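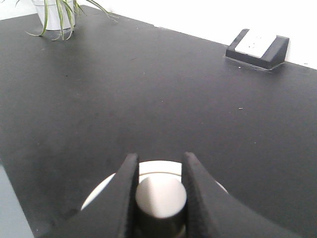 Vista desde la cámara de muñeca, con la pinza sobre una pieza cilíndrica de tapa clara.

Ingeniero/a de software de percepción y control para manipulación

Inicio | Productos | Equipo | Empleo | Contacto
Buscar en el sitio

Skellari desarrolla software para brazos robóticos que trabajan sobre mesa. Buscamos una persona para el equipo de Ternlow, nuestro planificador de agarre y movimiento. El puesto es de jornada completa y contrato indefinido, con incorporación en enero.

Ternlow recibe las imágenes de la cámara de muñeca, estima la pose del objeto y genera la trayectoria de aproximación. El punto débil es el último tramo: los dedos tapan buena parte del objeto y la estimación se degrada cuando más precisión hace falta. Los objetos claros sobre superficie negra mate dan buen contraste, pero los reflejos de la mesa todavía producen contornos falsos. El trabajo de los primeros meses estará ahí.

Qué harás

- Mantener y ampliar el módulo de estimación de pose con oclusión parcial por la propia pinza.
- Cerrar el lazo entre percepción y control durante la aproximación final. Ahora el planificador recalcula cada 30 ms y queremos que el controlador acepte correcciones intermedias.
- Revisar la calibración mano-ojo y automatizar su comprobación al arrancar la celda.
- Ampliar el banco de regresión, que tiene 1205 episodios grabados, 146 de ellos etiquetados como fallo de agarre sin causa asignada.
- Escribir herramientas internas para reproducir episodios y comparar versiones del planificador.

Qué pedimos

- C++ moderno y Python, con código en uso por otras personas.
- Experiencia mínima de 2 años en visión por computador o control de manipuladores.
- Geometría 3D, transformaciones entre sistemas de referencia y filtrado.
- Costumbre de trabajar con hardware real y de dejar por escrito lo que se ha probado.
- Español o inglés fluido. La documentación está en inglés.

Se valorará haber trabajado con ROS 2, con control por impedancia o con simulación de contacto. El título no es requisito.

Condiciones

Horario flexible con entrada hasta las 10:00. Tres días por semana en el laboratorio y el resto en remoto. El equipo y el material corren a cargo de la empresa. No hay guardias ni trabajo en sábado. La banda salarial se comunica en la primera llamada.

Proceso

Una llamada corta, una prueba técnica remunerada sobre episodios del banco y una visita al laboratorio. No pedimos carta de presentación. Envía el currículum y un enlace a código propio, si lo tienes público, a través del formulario de Empleo, a la atención de Hiba Srour, con la referencia «Ternlow percepción». Contestamos a todas las candidaturas.

Usamos cookies propias y de terceros para analizar el tráfico. Aceptar | Rechazar | Configurar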